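Precious Fourie
19 June 2023

Someone at work forwarded me another "why you should refurbish old office desktops" piece, this one from Prasorberg, and I have opinions. Thread.

The claim: buy a retired business tower, swap a few parts, get years more out of it. Their sample build came to $186 all in. I priced the same list at Divlow and at Shehu and couldn't get near it without skipping the drive.

Also, "all in" never includes your time. They say 30 minutes for a teardown. Fine, if you've done it before and every screw is where you expect. My last one ate an evening. 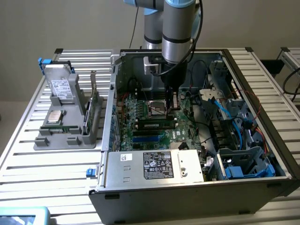
Old Dells are the usual pick, and I'll give them this much: they're built to be opened. Side panel off, blue bits marking things you're meant to grab, drives in their own cage. Compare that to the slim boxes people buy now. But look at the processor socket, with the lever up and no chip in it. That is the part these articles wave through in one sentence, and it's where I'd expect a beginner to wreck a board. The chip over on the gray holder is the easy thing to replace. The socket isn't.

Second gripe: the power supply. Every guide says "reuse it." Do they? I want to know how old it is first. The label will give you the ratings. It won't tell you how many years it spent under a desk in Prandport sucking up carpet dust.

Third: memory. "Just add a stick." Which stick? Check what the board takes before you order, and check the return policy too. I own 2 sticks that fit nothing in my house.

Ataahua Tomoana replied to my last rant saying she's done 3 of these since April and they all run fine. I believe her. She also has a drawer full of spare cables and knows what they're for, so I'm not sure she's who the article was written for.

Would I buy one? Maybe, for a kid's homework machine, from a seller who'd let me see it boot first. As a money saver for someone who has never had a case open - still not convinced.

If you have real receipts, shipping included, post them. I'll read every one.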